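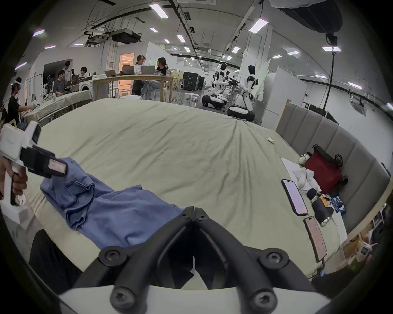
One reader of the first Flollismont guide wrote in to ask whether it's really worth clearing the whole bed before folding a few clothes. Yes! A clear stretch of sheet makes every fold easier, and it's the most satisfying part of the job.

Section 8. Folding on the Bed

Before you start

1. Move bags, soft toys, phones and papers off the bed, or push them up to one side.
2. Pull the sheet toward you and smooth out the biggest wrinkles. Small ones won't matter.
3. Lay out one garment at a time. The rest can wait in the Polbridge basket.

Caution: Check pockets first. A forgotten pen can ruin a sheet in no time.

Opening out a bunched garment

4. Find the two ends of the cloth and take hold of one in each hand.
5. Lift slightly and draw your hands apart until the middle stops sagging — gently, with no yanking on knits.
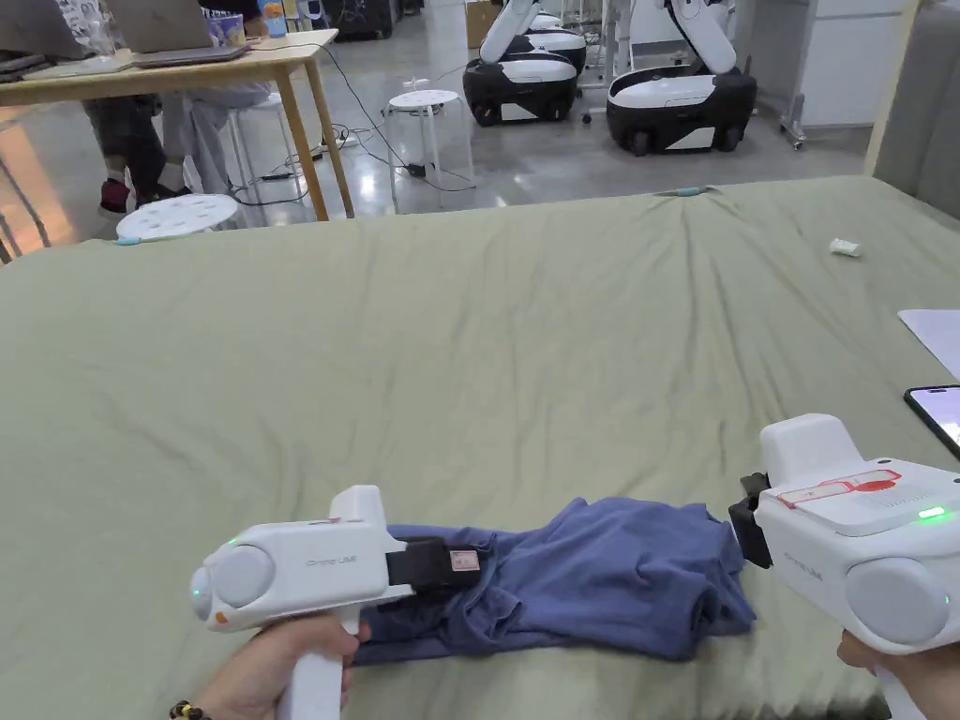 6. Lower the garment and let go of one end, then the other. Sweep outward from the center to flatten any layers that have doubled up underneath.
7. Fold the long sides in, then bring the bottom edge up to meet the top. Lovely!

Note: Thin fabrics like to slide. If yours won't stay put, fold it in half first and work on a smaller area.

Stacking

8. Pile folded pieces with the rounded edge facing you. The Gurine drawer insert is 40 cm wide, so two short stacks fit nicely side by side.
9. Keep each stack to 8 pieces or fewer.

Caution: Don't press down on a full stack to close the drawer. Start another one.

For sheets and blankets, go on to Section 9.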